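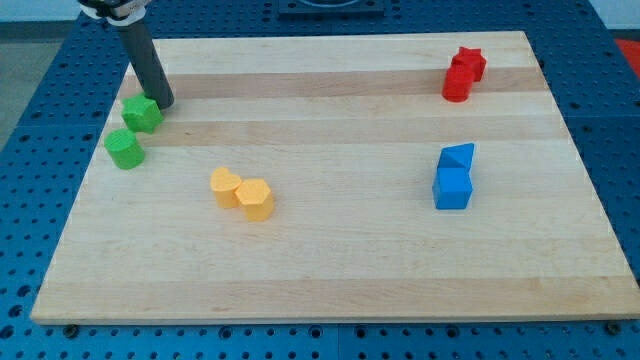 Workshop Builders Put Sorting Arm on Its Own Bench

3/21/19

Two members of the Corrigan shared workshop have moved their block-handling arm off a folding table and onto a dedicated bench, and are now running it on a grouping task with colored shapes.

Siu-ming Chuang and Doğukan Öztürkmen started the project, called Tarnarico, in November. The arm was bought secondhand without a controller. Chuang wrote the replacement motion software; Öztürkmen did the wiring and the mounting hardware.

The new bench has a blue perforated top, so fixtures can be bolted down and moved without drilling. A pale wooden board lies on it as the work surface. Blocks are grouped on the board by color: green, yellow, blue and red. The shapes differ within a color. The green pair is a cylinder and a five-sided prism, the yellow pair a heart and a hexagon, the blue pair a cube and a triangular prism, and the red pair a star and a cylinder.

The mixed shapes were Öztürkmen's idea. Early tests used only cubes, and the software came to depend on flat parallel sides when it chose an approach angle. "The heart is the bad one," he said. "It has one good grip direction and several that look good until you close on them."

Position error was the other problem. On the folding table the base shifted slightly during fast moves, and the offset built up over a long run. Chuang logged 3,000 moves on the old table before giving up on correcting it in software. The first 300 moves on the new bench needed no recalibration, she said, though she wants a longer run before changing the speed limits.

Spacing between groups is set in a plain text file, along with the order in which colors are handled. Blocks within a group can sit close together, but the clearance check is conservative and will refuse a placement it could probably make. Chuang has left it that way for now -- a bent finger on the old gripper took 29 days to replace.

The motion planner runs on a used desktop computer under the bench. Power comes through a Prolell supply with a separate cutoff switch, which workshop rules require for any machine that moves without a hand on it. The controller board is a Wirach unit and has been replaced once, after a connector was wired backward.

Next on the list is a stacking routine. Öztürkmen is also rewriting the wiring notes, which still describe the first controller board. Both will be posted to the workshop's file server when the longer run is finished.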